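Zolbridge Household Boards > Linen, Laundry and Storage > Packing white towels in cardboard for a few months

14 replies, page 1 of 2

ferrule_k
Posted 18th June

I have to clear the linen out of a one-room flat while the floor is taken up. Everything goes into a friend's dry loft and comes back in September. Towels are all white terry, a mix of plain ones and a few with a red stitched hem. I have cardboard boxes in two sizes and no plastic crates.

Questions.

1. Fold flat, or roll?
2. Does terry need anything between it and the cardboard?
3. How full is too full? The loft hatch is narrow and I'd like to carry each box under one arm.

Towels have all been through the wash at 60 without softener.

dolly_tub
Fold. Rolled towels leave gaps in a rectangular box and the gaps let the rolls undo themselves. Thirds lengthways, then in half, then in half again if the box is short. Put the folded edge against the side of the box so you can pull one out without disturbing the rest.

Cardboard next to terry is fine for that length of time if both are dry. Ordinary brown board is slightly acidic and will yellow white cotton, but over years. I line mine with an old pillowcase anyway.

saltglaze
Disagree on folding for anything with a coloured hem. A sharp fold through a stitched band puts the crease in the same place for months and the band puckers. The stitching thread is often polyester and the towel is cotton, so they relax differently. Roll those from the plain end, hem outermost, and stand them upright.

dolly_tub
I have never had a band pucker from storage. Puckering comes from the tumble dryer, where the cotton shrinks and the thread doesn't. By the time you box the towel the damage has been done.

saltglaze
Agreed that the dryer starts it. My point is that a crease pressed in under the weight of other towels makes it worse and is harder to get out. If you have the space, why crease the band at all?

ferrule_k
None of mine have seen a dryer. The bands are flat.

On space: the small box takes folded ones comfortably. I tried rolling one and it sat well above the top flaps, so either I use the large box or I lay the rolls down.

hob_and_hasp
Lay them down. Upright rolls only work if the box is deeper than the towel is wide when folded in thirds. Measure that before you pick the box.

On question 3: weight is rarely the problem with towels, bulk is. Terry springs back. If you have to lean on the flaps to close them, the box will bow and it won't stack. Stop when the top towel is level with the score line, with the flaps lying flat under their own weight.

Also, where are you packing? If it's the floor, move. A bed is the right height for most people and you can see both sides of the box.

ferrule_k
On the bed already. The bed is also the only clear surface, as the shelving cabinet is still full of jars and I'm leaving those until the end. First towel is in the box, folded, and the second is on its way. 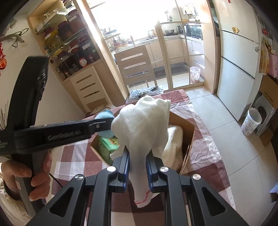 pinfold found the same trouble with bunched tops last winter: if the towel goes in gathered, the fold you end up with is decided by the box and you get a hard lump at one end. Lay each one out on the bedspread first, smooth it towards the hem with the flat of the hand, and fold it there. Ten seconds a towel. The box should only ever receive finished folds.

dolly_tub
Yes. Fold outside the box, always. Trying to tidy a towel once it's between the sides of the box is slower and you drag the one underneath out of square.

ferrule_k
Noted. I had been lowering them in and then straightening. I'll take them out and start again.

pinfold
One more thing on question 2. Keep anything printed away from white terry. Ink on packets can transfer under pressure if there's any damp at all, and terry picks it up on the loops where you can't sponge it off. If you must put a packet in the same box, wrap it in a plain cotton bag and keep it against one side.

hob_and_hasp
Transfer from printed plastic film is unlikely at loft temperatures. Printed paper or card I would worry about slightly.

pinfold
I have a hand towel with half a barcode on it that says otherwise. The packet was film.

hob_and_hasp
Was it next to a hot pipe?

pinfold
Airing cupboard, so yes, warmer than a loft. I concede the temperature. I would still bag it.

quoin
Coming in on the tape. If you're going to open these again in September, don't use parcel tape straight on the board, as it takes the top layer off and the flaps never close properly the second time. I use the Sivel paper tape, the gummed sort you wet. It slits cleanly with a knife. The self-adhesive version is not as good and lifts at the ends in the cold.

saltglaze
Gummed tape needs to dry before the box goes anywhere. People wet it too much and then stack straight away. A damp sponge, one pass, leave it for an hour.

For a single summer I wouldn't tape the top at all. Interleave the flaps and tie the box with cotton tape both ways. You get a handle out of it, which answers the hatch problem.

ferrule_k
Interleaving would suit me. How does it hold if the boxes are stacked 3 high?

saltglaze
Two high, yes. For three the bottom one should be taped, as interleaved flaps dip in the middle. Put the heaviest at the bottom and the towels on top of whatever else is going up.

quoin
Or put a square of spare board under the flaps on the bottom box. It does the same job.

dolly_tub
Desiccant? Some people swear by it. I've used the Pascu sachets and I could not tell you whether they did anything. Dry towels in a dry loft don't need them.

hob_and_hasp
They do nothing in a cardboard box. Board breathes, so the sachet is trying to dry the whole loft. They only make sense in something sealed, and I would not seal cotton.

What matters more is how dry the towels are going in. Terry feels dry well before it is. Leave them folded over a rail for a full day after they come off the line and check the hem, where the fabric is doubled.

ferrule_k
Hems checked, all dry. Redone as follows, in case it's useful to someone searching later.

Plain towels: thirds, half, half, in the small box, folded edge to the side, old pillowcase as a lining. Stopped at the score line.
Red-hem towels: rolled from the plain end, laid down in the large box, one layer, with the pillowcases on top.
No packets in with the linen.
Flaps interleaved on the upper boxes, gummed tape on the bottom one.

Contents written on two adjacent sides in pencil. I had a Zarnex marker to hand and decided against it given what was said about ink.

pinfold
Pencil is hard to read in a loft. Write on a luggage label and tie it on.

ferrule_k
Will do when I buy the cotton tape. The jars are next and I expect they want a separate thread.

saltglaze
They do. Glass and Ceramics board. Ask about dividers before you buy any.

Page 1 of 2 | Next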